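**Storing opened packets: bin or tray?**

**pelmet_and_co** - August 21, 2021

I finally cleared the snack and dry goods shelf and I'm stuck on what to put everything back in. I have two kinds of translucent plastic organizers from Kemby. One is a taller bin with a notch in the front. The other is a big shallow tray. My partner wants everything in trays. I want bins. Opinions please. 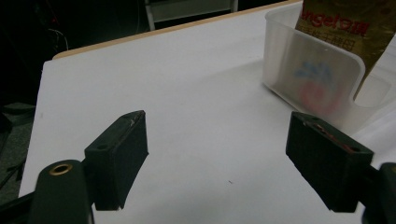
My main complaint with trays is that foil packets won't stand up in them. They slide down flat, and then you can't tell what you have without lifting each one. In the bin they stay more or less upright, like the gold "Angel" one, which leans a bit to the right but still shows its name over the top. You can also get a faint idea of the printing on the packaging inside through the frosted side. That's enough for me to know which bin to grab.

**drybeans880**

Bins for packets, trays for jars. I thought that was settled. How deep is the shelf?

**pelmet_and_co**

Normal kitchen cabinet depth. The bin fits with room behind it, and that's where things get lost.

**Niltow_Nell**

I disagree with drybeans. I had the notched bins for two years and went back to trays. Packets in a bin are fine when it's full. Once you use a few up, the rest fold over and end up at the bottom, and the notch doesn't help because you're looking at the wrong end of the bag. In a tray you file them on their long edge, tightly, and put a jar at the end to hold them.

**drybeans880**

Then you've got a jar in with your packets.

**Niltow_Nell**

Yes, and it works.

**pelmet_and_co**

I tried filing them on edge last night. It was OK with the flat ones, but anything puffy popped back up. Here's the tray I mean, out on the white table.

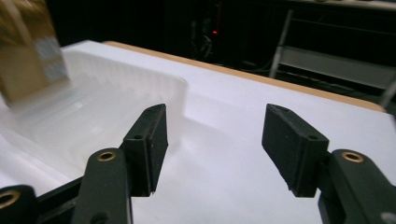 **Page 2 of 3**

**gurnthorpe_pantry**

If that's the one with the rounded corners and the ribbed sides, I have a few of them. They're good in the fridge and poor in a cabinet. The sides on mine are too low for anything that stands up. I keep yogurt and butter in one and pull the whole thing out when I need to wipe the shelf.

Also check that the tray goes through the cabinet door before you plan anything around it. Mine catches on the hinge and I have to tip it.

**oatmilk_4000**

Has anyone tried dividers? Babalola sells clip-in ones. I cut mine from a cereal box and they've held up since March.

**Niltow_Nell**

Cardboard dividers go soft if anything leaks. The clip-in ones are better, but measure first - they didn't fit my trays.

**pelmet_and_co**

Nothing on this shelf should leak. I might try the cereal box idea before buying more plastic.

**drybeans880**

I still say you don't need dividers if you use the bin. Clip the opened packets shut, put the oldest at the front, and stop there.

**gurnthorpe_pantry**

Agree on the clips. Don't agree on oldest at the front. Everyone in my house takes from the back.

**pelmet_and_co**

OK, plan for now: bin for the foil packets, tray goes to the fridge, and the jars stay loose on the shelf. My partner has accepted this for a month. I'll post again if the packets start folding over the way Nell says.

**Niltow_Nell**

They will.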